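Minutes — Allon sim-to-real working meeting
December 4, 2025
Present: Allon group (manipulation and simulation), two from Jilteck, one from Medenness by phone for items 1 to 3
Minutes of the November meeting approved with one correction: the Jiang runs were done with the old friction settings.

## 1. Status of the evaluation

The simulated evaluation of the Jilteck policies is finished. Total episodes logged: 1,123. The count includes restarts after the two cluster outages. Restarts were given new seeds, so no episode is in the log twice.

The matched real-world set is at 242 episodes. The plan was to have more by now, but the lab arm was down for a week with a bad wrist cable. The group agreed to write up with what we have and say so in the paper.

## 2. Main result

The question was whether ranking policies in simulation predicts how they rank on the real arm. For reaching and grasping, the order came out the same in both. For the placing task, two policies swapped places. Their real success rates are close enough that the swap may be noise.

Absolute success rates do not match. Simulation is higher across the board, and the gap is widest on contact-heavy steps. Jilteck asked that the paper not quote simulated success rates by themselves anywhere, including the abstract. Agreed.

Medenness asked how much of the agreement comes from easy episodes where every policy succeeds. We don't have that split yet. See actions.

## 3. Rendering and shadows

Roughly 170 of the simulated episodes were rerun with the light moved and everything else held fixed. Two of the policies were clearly sensitive to where the arm's shadow fell on the table. One slowed down on approach and sometimes stopped short. The third policy showed no change that we could measure.

Discussion on whether this belongs in the main text or the appendix. One view was that it is a side finding and the paper is already long. The other was that a reader trying to repeat the ranking result would need it, as the lighting in the default setup was picked by hand. Decision: one paragraph in the main text, full table in the appendix.

Wall and table textures were not varied. This goes in the limitations section.

## 4. Collision geometry

The crossbar on the wrist is modeled as a simple box for collisions, and the brackets were left out of the collision model until the second week of November. Episodes from before that change were checked for arm poses where the brackets would have touched the table. They were found in 3 episodes, all from the same policy. Those have been marked and left out of the comparison.

The Jiang contact model was considered as a replacement for the current one. It handles edge contacts better but slows each run down by too much for a sweep of this size. Parked until after submission.

## 5. Paper and release

- Draft of the methods section is done. Results section is half done — the figures are in, the text is not.
- Scene files and seeds will be released with the paper. Jilteck will confirm that the policy checkpoints can go out too.
- Real-world video will not be released in full. A small set of clips will go on the project page.
- Title still open.

## 6. Actions

- Allon simulation: split results by episode difficulty and send to all before the next meeting.
- Allon simulation: write the lighting paragraph.
- Allon manipulation: replace the wrist cable on the second arm before it fails too.
- Jilteck: written answer on checkpoints.
- Medenness: comments on the methods draft.

## 7. Any other business

The shared drive is nearly full. Old depth renders from the pilot can be deleted once the checksums are saved.

Next meeting to be set by email. One scene from the evaluation set and a question received after the call are attached below.

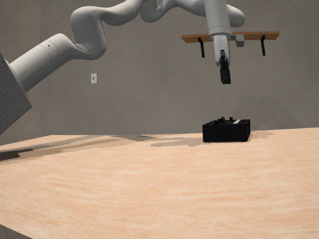 Why compare the order of the policies when the success rates are available for both?

The simulated rates run high, and by a different amount for each task, so they can't be read as estimates of the real ones. The order is what a group would use to decide which policy to try first on the real arm, and it can be checked with the number of real episodes we have.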